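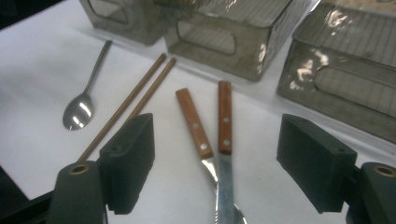 Utensils on a white tabletop, smoky-grey plastic containers behind.

Calvo cutlery drawer insert — back in stock

Finally. The May shipment sold out before we got the colour swatches up, so sorry to those on the list. Emails going out October 18, 2019.

What it is: expanding drawer insert, bamboo, made for us by Mirenico. Fits most kitchen drawers up to 60 cm wide. 11 slots fully open, fewer when closed. Long slot down the side takes ladles, tongs, the big spoons.

Colours: natural, charcoal. Charcoal is a bit darker then it looks on the old Cleslow listing.

Care: wipe with a damp cloth, dry straight away. No dishwasher. Oil it twice a year if your kitchen's dry.

Measure the INSIDE of the drawer, front to back as well. Most returns are depth. If you're under 45 cm get the Zamero short version, same thing, shallower.

Weight 2,340 g boxed. Cutlery not included.

Shipping: 2 business days to metro, roughly a week everywhere else. Pickup is fine — ring first.

Spare dividers sold in pairs, ask for Josué Assunção at the counter, he has them out the back. Not on the webiste yet.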